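Woten – cadres en profilé alu, notes de montage et fiche du jeu de données

Version de juillet. Je tiens ce fichier à jour moi-même, quand j'ai cinq minutes, donc pardon pour les paragraphes qui se répondent mal.

C'est quoi ?

Woten, c'est ma petite collection de montages de cadres carrés en profilé aluminium rainuré. Au départ je voulais juste un pense-bête pour moi (je remonte toujours les mêmes cadres et j'oublie toujours les mêmes trucs), et puis le dossier a grossi. Il y a maintenant 352 fiches de montage, chacune avec ses photos, la liste des pièces et mes remarques, parfois un peu râleuses. Sur ces 352 fiches, 219 concernent des cadres complets et le reste des sous-ensembles : un angle seul, deux barres en L, une équerre qu'on déplace.

Ce qu'il y a dans le dossier

Trois sous-dossiers et un tableau. « cadres » contient les 219 cadres complets, « angles » tout le reste. « rebut » contient ce que j'ai écarté mais que je n'arrive pas à jeter – n'allez rien entraîner ni rien mesurer avec ça, s'il vous plaît ! Les fiches de « rebut » ne sont pas comptées dans les 352. Le tableau, pieces.csv, donne pour chaque fiche la longueur des barres, le type d'équerre, la visserie et une colonne « notes » en texte libre. Le séparateur est le point-virgule. Je sais, je sais, mais mon tableur est réglé comme ça et j'ai renoncé à me battre.

Les noms de fichiers commencent par le lot : PL pour Planitz, KU pour Kunton. Planitz, c'est le premier lot, monté sur l'établi du fond avec des barres coupées à la main, donc des extrémités pas toujours très nettes. Kunton est venu après, avec des barres recoupées au propre, et ça se sent tout de suite quand on ferme le carré.

Comment je monte un cadre

Je pose les quatre barres à plat sur la nappe bleue, je glisse les écrous dans les rainures avant de fermer quoi que ce soit (combien de fois j'ai dû tout rouvrir pour un écrou oublié...), puis je présente les équerres à l'intérieur des angles. Je serre du bout des doigts, je fais le tour, je mesure les deux diagonales, et seulement là je prends la clé. Si les diagonales diffèrent, on desserre un angle et on pousse doucement. Taper dessus marche aussi, mais ça marque l'alu.

Pour la nappe, prenez une couleur franche. J'ai essayé le gris au début et l'aluminium disparaissait complètement dedans, surtout le soir. Et tendez-la bien : un pli sous une barre, c'est un cadre qui danse et une heure perdue à chercher quelle équerre est de travers.
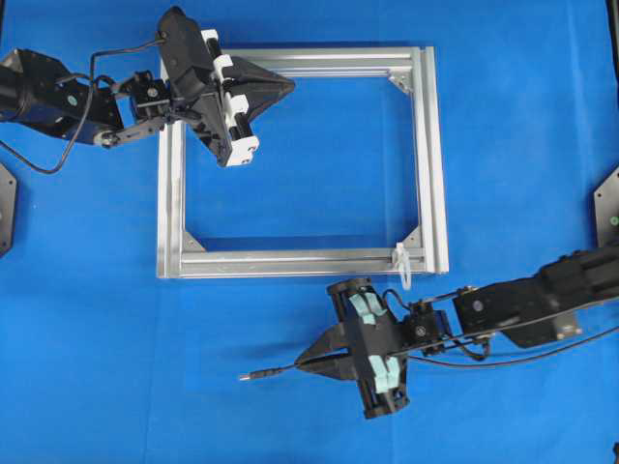 Est-ce qu'on peut fermer un cadre sans équerres intérieures ?

Avec des raccords cachés dans la rainure, on y arrive très bien et c'est même plus joli, mais c'est plus long à régler et il faut souvent percer ou tarauder les bouts de barres. Pour un cadre qu'on démonte régulièrement, je reste aux équerres.

Les colliers de serrage

J'en mets un sur certains cadres, en plastique blanc, passé autour d'une barre. C'est mon repère pour savoir par quel côté j'ai commencé. Je ne coupe pas la queue, comme ça je le retrouve au toucher et je le récupère parfois (les colliers réutilisables de chez Jafri se rouvrent avec l'ongle, un bonheur). Dans pieces.csv, la colonne « repere » vaut 1 quand il y en a un. Elle est remplie pour 153 fiches seulement ; pour les autres, cellule vide veut dire « je n'ai pas noté », et surtout pas « absent ».

Les défauts que je connais

Les longueurs du lot Planitz ont été relevées au mètre ruban, celles de Kunton au réglet. Ne les mélangez pas si vous travaillez sur l'équerrage. Il reste aussi 10 fiches où la visserie est indiquée « M5 ? », avec le point d'interrogation, faute d'avoir regardé avant de ranger. Et les angles cachés sur une photo ne sont pas déduits des autres : si je ne vois pas l'équerre, je laisse la case vide.

Réutilisation

Servez-vous, modifiez, partagez, en citant Woten quelque part. Si vous trouvez une erreur dans les longueurs, donnez-moi le nom complet de la fiche, avec le préfixe du lot – sans lui je cherche dans le mauvais dossier une fois sur deux.

À faire : finir la colonne « repere » et renommer les fiches d'angles du lot Kunton, qui ont encore des espaces dans leurs noms.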